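Notebook — textile wash trials, Skovgate bench
December, started 8:40

Carrying on from the Erklow entry. Topic is still shrinkage and skew in quilted covers after laundering, with the appliqué blankets as the second item type. Angus Tapsell wants the drying variable separated from the wash variable before we write anything up. Agreed. The last run changed both and can't be used.
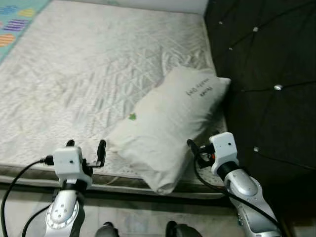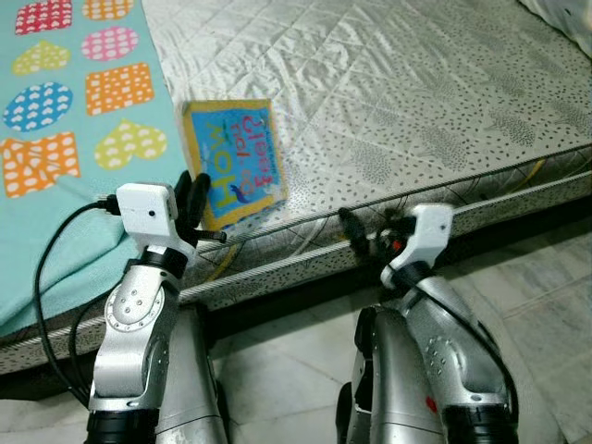
Quilted mattress surfaces with the patterned blankets. Diamond stitching in both.

Method as used today. Swatches cut on the straight grain, benchmarks put in with the indelible pen and the steel template, edges overlocked. All swatches conditioned overnight in the small room before first measurement. The hygrometer in there was reading low against the Partington unit, so I have used the Partington readings throughout and put a sticker on the other one.

Set A: 12 swatches, quilted, polyester fill.
Set B: 18 swatches, plain fleece and fleece with appliqué, mixed in the same load.

Set B is the larger because the appliqué pieces need a control cut from the same roll. Shayne Cartwright cut them and marked warp direction on the back in chalk. The chalk will not survive the first cycle. I went over it in pen.

Wash: Starkeo machine, the old one by the sink, gentle program, reference detergent, no softener. Ballast made up with the usual cotton squares. Load weighed dry before going in. Program finished 10:15. The drum was off balance on the final spin and the machine paused itself, redistributed, then resumed. Logged as a deviation. I don't think it matters for length change but it could matter for fill migration in Set A, where the swatches at the bottom of a stalled load sit in water longer than the rest.

Drying: half of each set flat on mesh, half tumbled on low. This is the separation Angus asked for. Assignment to flat or tumble was by drawing slips, done before the wash so that nobody picks the nicer pieces for the mesh.

Observations before measurement:

Quilted swatches, tumble dried. Puckering along the stitch lines, worse where two lines cross. The fill has recovered its loft but the face fabric has drawn in. Thread tension is my first suspect. If the thread shrinks more than the face you get this at every crossing, and that is the pattern on the bench.

Quilted swatches, flat dried. Much less puckering. Some flattening of the fill, which comes back after shaking.

Appliqué, both drying methods. Base fleece is stable. The patches are not moving with it. 2 of the tumbled pieces have lifted at a corner where the zigzag starts and stops. No back-tack on those starts. The plain controls look unchanged to the eye.

Measuring. Let everything rest in the conditioned room before touching it with the ruler. Last time Shayne and I measured separately and disagreed on the puckered pieces, and the cause was how hard each of us was smoothing the fabric. Today one operator only (me), swatch laid under the glass plate, no hand smoothing. The plate came from the Skovgate store and has a chip in one corner. Keep the chip to the back left, it catches on the fleece.

Skew is from the diagonals, same formula as in the Erklow entry. Raw readings go in the spreadsheet, tab 5. Don't overwrite the earlier tabs, they are wrong for the reason given at the top but I want to keep them for comparison.

Open points:

— Is the thread on the quilted stock the same lot as the thread on the Erklow samples? The label on the cone only gives the ticket number. Angus to ask the supplier.
— Repeat cycles. One wash tells us relaxation shrinkage and not much else. Need the full series before any claim on durability.
— Back-tacking. Make up a few appliqué pieces with proper starts and see whether the corners still lift.
— Starkeo machine needs leveling. Front left foot is loose again. Packed with a folded card for now.

16:20. All swatches on racks in the conditioned room, door shut, sign up. First readings tomorrow morning, flat-dried set first.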